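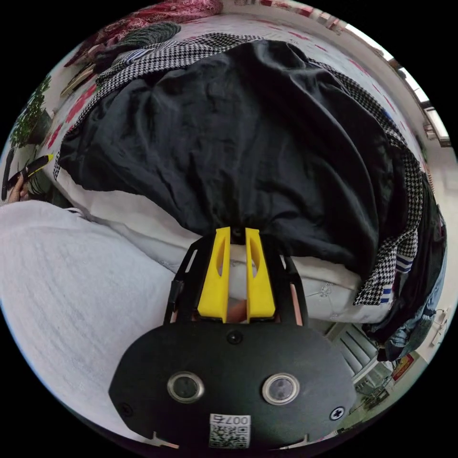

Séance 3 : la veste à bords-côtes, à plat sur le lit

Bon, on attaque le gros morceau du module. Les tee-shirts, tout le monde s'en sort, mais dès qu'il y a une doublure, des poignets et un col, je vois les épaules se lever jusqu'aux oreilles (les miennes aussi, au début !). On prend son temps, on a 23 minutes pour la démonstration et le reste pour pratiquer.

Travaillez sur un lit, pas sur une table : il faut de la place pour les deux manches. Un couvre-lit bien tiré suffit, et tant pis s'il est à fleurs, les miens le sont presque tous. Commencez par séparer le tas. Les pièces sombres ensemble, les mailles à part et pliées tout de suite, parce qu'un tricot qu'on laisse en boule garde ses plis jusqu'à l'hiver suivant. La doublure noire d'un pied-de-poule, elle, se froisse au premier regard, alors on la lisse à la main avant toute chose.

Étaler

On ouvre la veste en grand et on tire chaque manche par le poignet, jamais par le milieu du bras. Le bord-côte rayé est une bonne prise : on pince juste au bout et on accompagne doucement vers l'extérieur.
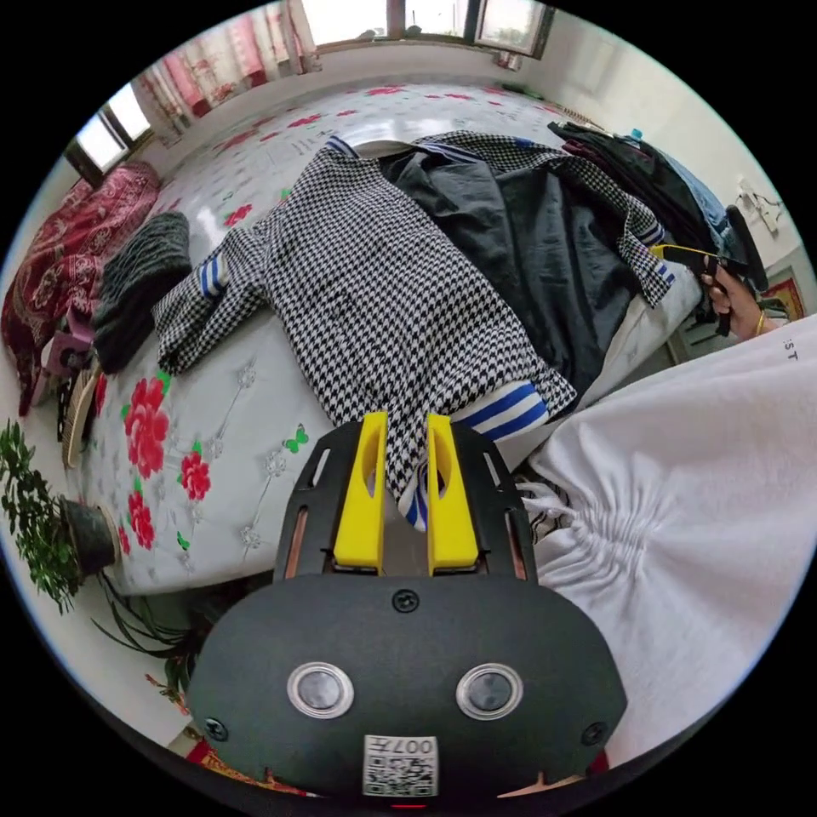 Une fois les deux manches en place, je regarde le col. S'il rebique, je le redescends avec la paume, puis je vérifie la bande de taille, qui a la manie de rouler sur elle-même. Lourenço Quintela, qui assurait ce cours avant moi, repassait tout à la vapeur à ce stade. Moi je trouve que la main fait très bien l'affaire pour une veste portée toutes les semaines, mais essayez les deux et dites-moi !

Plier

1. Fermer les devants bord à bord, sans boutonner.
2. Retourner la veste, dos vers soi.
3. Rabattre une manche en travers du dos, poignet vers le bas.
4. Même chose de l'autre côté.
5. Rentrer les côtés d'une largeur de main.
6. Remonter le bas vers le col, en deux fois si la veste est longue.
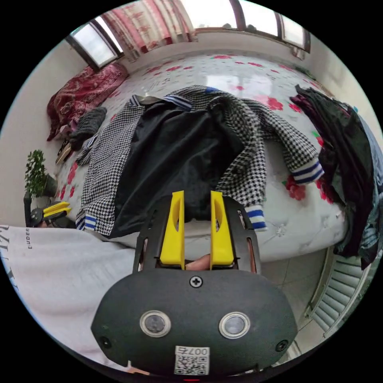
Fig. 3. Veste pied-de-poule ouverte, doublure noire et poignets rayés.

Pour la prochaine fois : apportez 3 vêtements, dont un doublé, et essayez le pliage chez vous au moins une fois. Ceux qui ont la housse Waneck peuvent la prendre, on verra comment la remplir sans écraser les cols. Pensez aussi à noter où ça coince, moi c'est toujours à l'étape 5, je rentre trop et la pile penche.

Atelier Marinho, cours du linge et du rangement | Contact | © Atelier Marinho | Haut de page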